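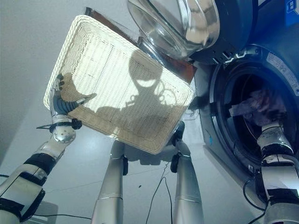

I gave up the car in March, and since then every weekly shop has gone by bus from Dravville. The distance isn't the hard part. The hard part is carrying things, and I have now tried most of the ways of doing it. Rucksacks squash the bread. Carrier bags cut into your fingers by the second stop. A big woven basket with a thick twisted rim and rounded corners looks well on a floor, and with nothing in it you might think it would hold a week's food, but a wide, flat shape is no good on a crowded bus. It takes up a seat or it takes up your knees.

What I use now is a wheeled trolley, bought second-hand from Ridwan Tuhumury for 8 pounds. He had used it for his allotment and there was still soil in the bottom seam. The wheels are small and they catch on the kerb outside Harahap, where I get my rice, lentils and oil. Apart from that I have no complaints.

The route is the 177, which goes past Harahap and then up the hill to the market. I do the heavy things first, although most people would tell you to leave them till last. Tins and oil go at the bottom of the trolley, and vegetables from the market go on top. Eggs I carry in my hand. I have broken two boxes so far, both on the same bend. 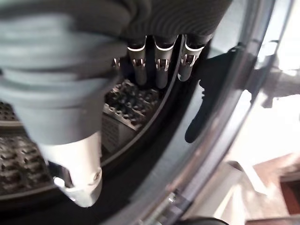

*Grey ribs and a white tip, close up.*

Money is a bit better than I expected. I kept the receipts for a while and stopped when I saw that I was spending less on food as well as on fuel. You buy less when you have to pull it home. I no longer come back with three sorts of crisps, and I have learned to use up a cabbage.

Some things I still can't manage. Compost is one, and cat litter is the other. Hendrik Groen next door brings me a sack of each when he drives to Wundell, and I give him jam in return. He prefers the plum.

The winter timetable starts soon and the last bus down will be an hour earlier, so I'll have to go in the mornings. I also need to replace the left wheel before then.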